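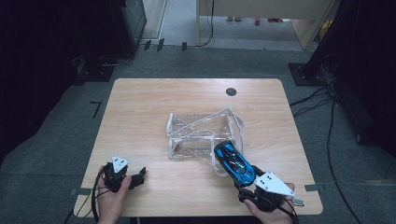

**Clear bag rules** limit the bags that visitors may carry into a stadium, arena or other venue to ones with see-through sides. They are meant to shorten searches at the gate. Each venue sets its own limits on size and number.

## Permitted bags

Most rules allow one clear plastic or vinyl bag per person, along with a small purse or wallet that does not have to be clear. Colored trim and a printed logo are usually accepted if the contents can still be seen. Tinted and mesh bags are often refused.

The Trorgate Arena allows clear bags up to 16 inches wide and 6 inches deep. Altach Field has the same width limit but also accepts one-gallon freezer bags.

## Exceptions

Medical supplies and items for infants are generally exempt, though they may be searched at a separate entrance. Some venues rent lockers for bags that are turned away. Trorgate has 46 lockers near its north gate, which close 3 hours after the start of an event.

## Criticism

Visitors have objected to the loss of privacy, mainly over medicine and personal care products. Others point to the cost of buying a bag that has few other uses.

## See also

- Bag check
- Crowd control
- Prohibited items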